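# Chapter 9: When the Work Moves to the Machine

After reading this chapter, you will be able to:

- explain the difference between a task and a job;
- describe how automation changes the daily work of people in a small firm;
- discuss which skills gain value, and which lose it, when a machine takes over a task.

## 9.1 The folding room at Busmont

The firm Proka rents and cleans work clothes. At its site in Busmont, 145 people were employed at the time when the first folding machine was ordered. In the folding room each worker took a garment from a cart, laid it flat, brought the sleeves across the body and placed the finished piece on a pile. A practiced worker needed very little time for one sweatshirt, and could talk with a neighbor while doing it.

The management had expected that folding would be easy to automate. Washing and drying had been done by machines for many years, and folding looked like the simple step at the end. But cloth has no fixed shape. A sleeve can be twisted, or lie under the body, and a dark garment on a dark table gives few clear edges to follow. The supplier, Tirard, proposed to begin with people: they would fold garments with hand-held grippers, and a machine would learn from the recorded movements.
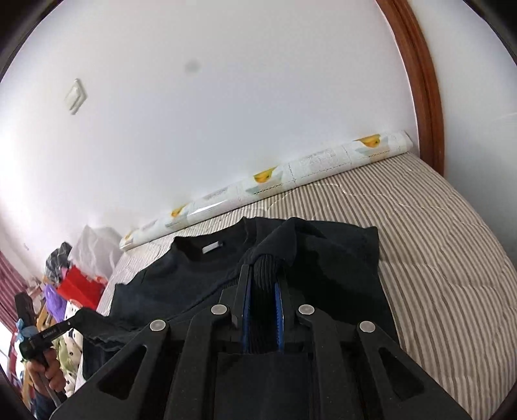 **Figure 9.1** Folding a sweatshirt with two hand-held grippers. The jaws in front hold a ribbed cuff.

To work in this way, the folders had to give up habits they had built over many years. Fingers can feel how thick a fabric is and whether they have caught one layer or two. With two jaws, the worker must decide by eye where to take hold, and a cuff is often a better place than the middle of a sleeve. Several of the folders said they had never before thought about the order of their own movements. Now they were asked to explain it, and sometimes to defend it — the engineers preferred one fixed order, while the folders changed theirs with each type of garment.

Proka asked for 1,000 recorded folds before the first test in January. During this period the folders received their usual hourly wage, but the bonus for speed was suspended. This decision caused more discussion in the room than the machine itself. We will return to it in Section 9.3, where we compare Proka with De Bruijn, a laundry that kept its bonus and changed the way it was calculated.

**Key terms:** task, job, tacit knowledge, piece rate, retraining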